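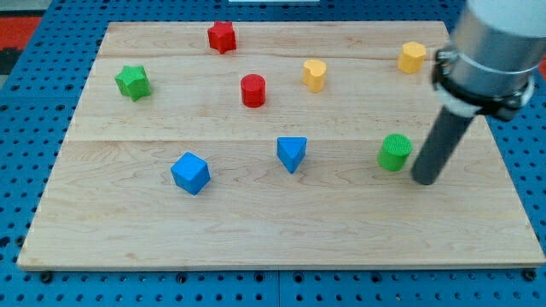
Page 5 of 18

Oiling a maple board — is the fancy stuff worth it?

flostby_fan
20 Jul 2022
Bloke at the market wants me to buy Haltari board oil. Says plain mineral oil "starves" maple. Sounds like rubbish to me. Anyone tried both?

Hashini S
Used Haltari for a year. Nice colour, smells of lemon. I couldn't tell you it lasts any longer.

sajibc
Disagree. Mine stopped drying out along the end grain once I switched. Chemist oil never did that.

flostby_fan
Did you change anything else at the same time?

sajibc
Moved it off the windowsill, I suppose.

Hashini S
Well, there you go.

Jalali_S
What grit are you lot finishing at? If you sand to 800 the oil hardly soaks in and you'll blame the tin. I stop well before that.

sajibc
I've gone finer than you for years with no trouble. Pale timber shows every scratch.

Jalali_S
Your labour, mate. Still reckon a $15 bottle of plain oil does the job.

flostby_fan
Nondora has a "food grade" one too. Same label claims, no ingredients listed that I can find. I've emailed them. Not holding my breath — will post if they answer.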